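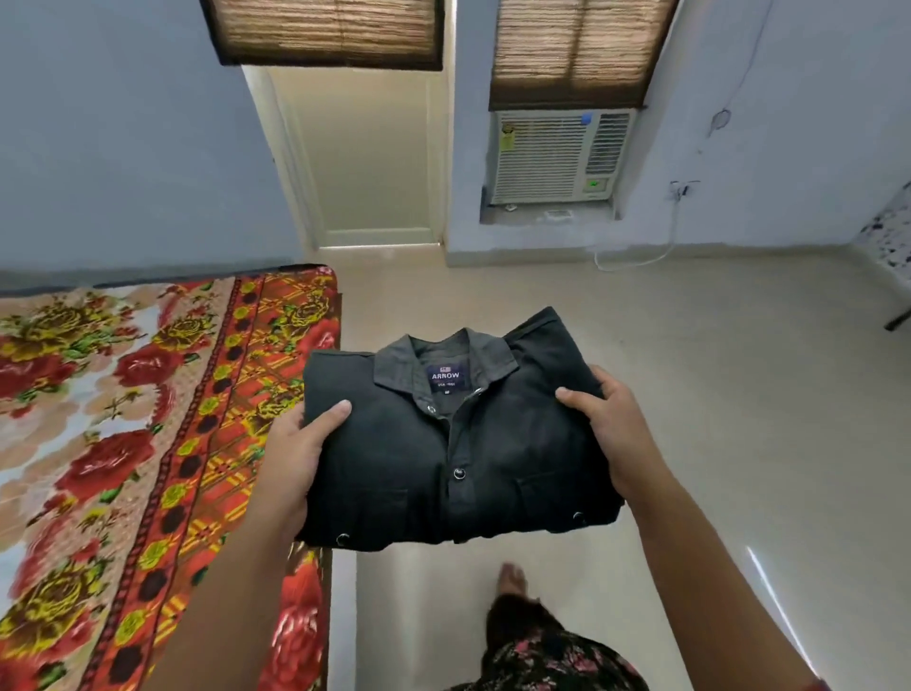 Figure 1. Hand-folded shirt, front up, collar open, flap pocket on the folded front.

Famon Linen and Garment Services
Automation Review Group
Minutes of the meeting held on Oct 11, 2023, Maldonado site, upstairs meeting room

Present: Operations (chair), Finishing, Engineering, Purchasing, Health and Safety, Customer Service (minutes)
In attendance for items 3 to 6: Warkutent, sales and applications engineering
Apologies: Finance

1. Minutes of the previous meeting

Agreed as a correct record, with one change. Under "Floor loading", the words "first floor" should read "mezzanine". Engineering to correct the filed copy.

2. Matters arising

2.1 Compressed air. The survey of the ring main in the finishing area has been done. Pressure holds during the morning shift but drops when both tunnel finishers are drawing air. Engineering will circulate the readings. The Briltum uses air only for its clamps, and Warkutent had already said that a small local receiver would cover it.

2.2 Customer folding specifications. Customer Service has gathered the written specifications from account files. A good many accounts have none and have been served to house style since they joined. These accounts will be treated as house style for the trial.

2.3 Visit to a reference site. Still outstanding. Warkutent asked to give a firm answer before the next meeting.

3. Briltum folding cell: summary of the offer

3.1 Warkutent presented the revised offer. The Briltum is a two-arm folding cell for dry, pressed garments. It is offered in two forms: outright purchase with a yearly service contract, or a monthly rental that includes service, software updates and replacement gripper pads. The cell is the same in both cases.

3.2 The offer covers the cell, guarding, infeed rail, outfeed belt, installation, and operator training on site. It does not cover floor works, the electrical supply up to the isolator, or any change to the existing rail upstream. Purchasing asked for the exclusions to be listed on one page. Warkutent agreed.

3.3 The cell takes a garment from a hanger, lays it on the table, folds it to a stored pattern and passes it to the belt. Bagging is not part of the cell. Finishing pointed out that at Maldonado the same person folds and bags, and that any labour figure for folding alone must be taken from a timed split of the job. The figures in the offer use the combined time. Warkutent to rework them.

4. Garment handling

4.1 The group went through the garment list held by Finishing. T-shirts, polo shirts and plain tunics are within the standard pattern library. Button-up shirts are in the library as an option, priced separately.

4.2 Finishing set out the house standard for shirts: rectangular bundle, front up, placket central, collar standing and open enough for the neck label to be read without handling. The label has to be visible, as the packing bench sorts by size and wearer code at that point. In Figure 1 the woven label can be seen inside the neckline.

4.3 Collars. Warkutent confirmed that the standard shirt pattern presses the collar flat. A raised collar needs a different release from the gripper and adds time to the cycle. The amount was not available at the meeting. Finishing considered a flat collar unacceptable on hotel front-of-house shirts but would accept it on kitchen and workshop garments.

4.4 Cuffs. In the house fold, sleeves go behind and cuffs must not spread beyond the bundle. Warkutent said that the sleeve position can be set per pattern. Rolled or turned-back cuffs will be rejected by the camera and sent to the manual bench.

4.5 Dark garments. Engineering asked how the vision system copes with black fabric, where edges and creases are hard to separate. Warkutent said that the table has a light surface and side lighting, and that dark garments are read well on it. The harder case is dark on dark — a black sleeve lying over a black body. It was agreed that black shirts will form a fixed part of the trial batch and will not be swapped for other colours if results are poor.

4.6 Metal fastenings. Snaps and metal buttons reflect the side lighting and may be read as a fault or a foreign object. The present software allows a mask to be set over the placket. A mask cannot follow a flap pocket that sits in a different place from one style to the next. Warkutent to state in writing which fastenings are supported and which are not.

4.7 Gripping force. By hand, the bundle is held at each side with the thumbs on top and the fingers beneath, and goes to the bag like that. The Briltum clamps at similar points when it lifts the finished bundle to the belt. Finishing asked whether the clamps leave marks on soft or brushed cotton. Warkutent said not at the default setting. To be checked in the trial under the inspection lamp, on garments rested overnight.

5. Throughput and staffing

5.1 The offer is written around a daily volume of more than 1,000 garments on a single shift. Operations confirmed that Maldonado reaches this in the busier part of the year but not in February, when hotel volumes fall. The payback sheet should be redone using the monthly volumes already supplied.

5.2 One operator is needed at the infeed. Warkutent suggested that this operator could also cover the manual bench for rejects. Finishing did not agree. The reject bench stands on the far side of the rail, and the walk was not allowed for. Engineering to draw an alternative layout with the bench next to the outfeed.

5.3 Changeover between patterns is done by barcode on the hanger. Mixed loads are therefore possible in principle. Warkutent recommended batching by type during the first weeks. Operations noted that batching would have to happen at the sorting stage and would delay the hotel loads, which leave first.

5.4 No change to staffing is proposed for the length of the trial. This is to be stated at the shift briefings before the cell arrives on site.

6. Safety and maintenance

6.1 The cell is fully guarded, with an interlocked door on the operator side. Opening the door stops both arms. Restart is from outside the guard only. Health and Safety asked for the risk assessment for clearing a jammed garment, which was missing from the pack. Warkutent to send.

6.2 Lint. The table fans draw air down through a filter drawer. The manual gives a weekly clean. Engineering thought this too long for the Maldonado finishing area and will begin with a clean at each shift end, to be reviewed once the state of the filter is known.

6.3 Spares. Gripper pads, clamp seals and one belt are to be held on site. Under the rental option these remain the property of Warkutent. Call-out under either option is next working day. Operations asked for a same-day price for comparison.

6.4 Data. The cell stores table images of rejected garments. Customer Service was concerned that wearer names on labels could be legible in them. Warkutent said that storage can be turned off or limited to a set number of days. Images to be kept on the local machine only during the trial, and deleted when it ends.

Warkutent left the meeting at this point.

7. Discussion

7.1 The group was satisfied with the handling of plain garments and saw no need for further demonstration of these. Opinion on shirts was divided. Engineering was content to trial them on the present software. Finishing would sooner wait for the raised-collar pattern, on the grounds that a trial against the wrong fold will say little about the right one.

7.2 Agreed to run the trial in two parts. The first part will use plain garments and workshop shirts with a flat collar. The second part, with hotel shirts, will start only once the raised-collar pattern has been delivered and shown on the house test set of 17 shirts. The test set includes black shirts and shirts with metal snaps.

7.3 Acceptance for each shirt in the test set will be judged on the following:
— bundle width within the gauge
— placket central and straight
— collar raised, label readable
— cuffs behind, with no sleeve outside the bundle
— no clamp marks after resting

7.4 A shirt may be presented to the cell up to 3 times. If it is still rejected it is recorded as a fail for that style, and is folded by hand.

7.5 Purchasing preferred the rental option for the trial, with the right to convert to purchase at the end. The notice period in the draft is too long and will be challenged. No order is to be placed on the present offer.

8. Actions

Warkutent: one-page list of exclusions; reworked labour figures with folding and bagging split; cycle time for raised collar; written list of supported fastenings; jam clearance risk assessment; same-day call-out price; answer on reference site.

Finishing: timed split of folding and bagging at the present bench; make up the test set and keep it apart from customer stock.

Engineering: air readings to all; alternative layout for the reject bench; price for the electrical supply to the isolator.

Purchasing: notice period and conversion terms; revised payback sheet with Finance.

Customer Service: list of accounts on house style; wording on stored images for the two accounts that have asked.

Operations: note for the shift briefings.

9. Any other business

9.1 Engineering reported that the guard on the older tunnel finisher has been refitted and the temporary barrier taken away.

9.2 Finishing asked for the fold gauges to be replaced. The printed edges have worn and the benches are no longer working to the same width. Approved. The new gauges should be in use before the test set is made up.

10. Next meeting

To be arranged by Customer Service once the Warkutent papers have been received. Papers to be sent out in advance to all members, including Finance.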